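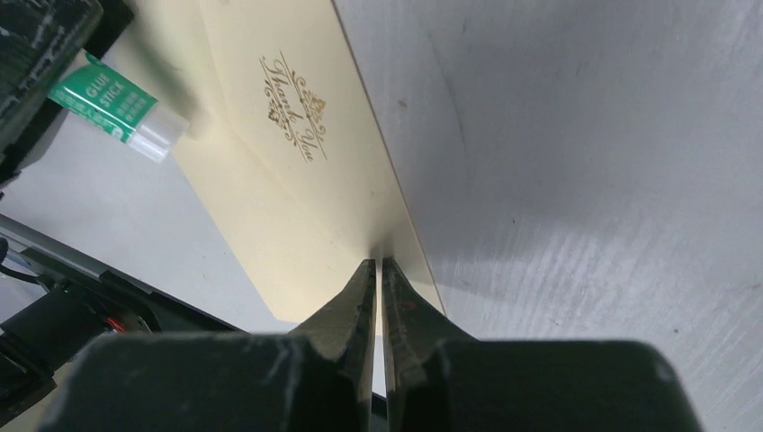 Qiuyue Ye wanted to know why the fingers had to dither over the paper at all, when the planner had already been told where the edge was, and couldn't I just trust the first answer and go down? It's a fair question and most of my term went on it, so I'll use it as the way in.

The planner had been told where the edge was in one camera picture. By the time the arm had moved closer, the next picture gave a slightly different edge, and the one after that was different again. My code (the first version, which I wrote in a hurry and was very proud of) took each new answer as gospel and replanned every time. On screen you could see the target hopping from side to side and the arm politely chasing it. With a chunky thing like a glue stick it hardly mattered, as the fingers open wide enough to forgive you. With a flat piece of paper it mattered a lot.

So the project ended up being the bit of software that sits between "I think I can see an edge" and "go there". I called it Brorkum, for no reason I can defend, and the name stuck because it was already in all the folder paths. It listens to the wrist camera on one side and hands targets to the motion planner on the other. The planner and the arm driver come from the Firard package that our lab already runs, and I left those alone apart from one settings file.

What I was given

Xinyi Shao had recorded sessions last year on the same bench and let me have them, which saved me weeks. I picked out 874 frames with paper in them and drew the outlines by hand. I'd put this off and then did it over a long weekend with the radio on. If you are starting a project like this, draw your outlines before you write any clever code! I did it the other way round and had to throw away a whole scoring script, since it turned out to be measuring the wrong edge half the time.

Pale paper on a pale table is a nuisance. The brightness hardly changes across the edge, and often the strongest line around is a shadow or a crease, or the printing. My first edge finder loved printing. Give it some fancy lettering with a nice crisp outline and it would report, with great confidence, that it had found the side of the object. I tried turning the contrast up, and it then found the lettering even faster.

What worked better was looking at colour before looking for lines. The paper I used is creamier than the table, only a bit, but it's a steady bit. I turn each frame into a map of how yellow things are compared with the tabletop, smooth that, and only then look for long straight edges. Lines inside the yellowish region get marked down and lines on its border get marked up. After that change there were 26 frames where the chosen edge was plainly wrong. Nearly all of those had one of the fingers covering a corner, so that the code joined the side of the finger to the side of the paper and made one long cheerful line out of both.

Masking out the fingers

You'd think this would be easy, seeing as we know where our own fingers are. The driver reports how far open they are, and there's a model of their shape, so I projected the shape into the camera view and told the edge finder to ignore everything under it. It was fine when the arm stood still. When the fingers were closing, the mask lagged behind them and left a dark strip showing along the inside, which the edge finder pounced on.

I lost most of May to this. I was sure the model of the fingers was wrong and I measured them again and again with callipers. The real trouble was in the time stamps. The camera messages were stamped when they arrived at the computer and the finger messages when they left the controller, and the two clocks had drifted apart. Xinyi spotted it from one plot, on a Tuesday, while eating a sandwich – I'd had that same plot open for days. Now both streams go through a small buffer that pairs each frame with the finger position nearest to it in time, and I make the mask a touch fatter than it needs to be.

Deciding when to go

This is the part Qiuyue was asking about. Brorkum keeps a running estimate of the edge, which is just a line with an angle and an offset, and each new frame nudges it. A frame that agrees with the estimate nudges it gently and raises the confidence. A frame that disagrees a lot is held to one side. If the next frame backs it up, I believe both of them and start again from there, and if it doesn't, I drop it. The planner only gets a new target when the confidence is over a threshold, and the fingers aren't allowed to close until the line has stayed put for a little while.

That little while is the dithering. I tried making it shorter. In playback, with the recorded frames, short was fine. On the real arm it was not, because the camera shakes slightly after each move and the first few frames after stopping are poor. I could have made the code wait a fixed time after every move, and I did try it, but it made everything feel sluggish, including the easy picks. Letting the estimate settle by itself came out quicker on the easy ones and only slow on the awkward ones.

I also wrote a simulator of sorts. It's really a script that takes a true edge, adds noise copied from the recordings and feeds it through the same decision code. I ran some 1000 made-up approaches overnight to choose the threshold. The value it picked was too bold for the real bench, so I raised it by hand, and I don't have a good argument for the exact number beyond having watched it for an afternoon.

Tools

Everything is in Python. The plotting page that shows the camera view with the line drawn over it was the last thing I built and should have been the first. Before that I was reading angles off a terminal. Avell, the logging tool the lab uses, can replay a session at any speed, and I'd recommend stepping through frame by frame at least once, boring as it is.

What I'd change

The colour step is tuned to cream paper. White paper on the same table is much harder and I've only poked at it. I'd also like the planner to know how unsure the line is, so it could come in from the side where the edge is clearest. At the moment it gets a target and a yes or no. Qiuyue has suggested moving the camera slightly on purpose to get a second view when the confidence is low, and I've left a hook for that in the code, in the file called approach, with a comment saying where it should go.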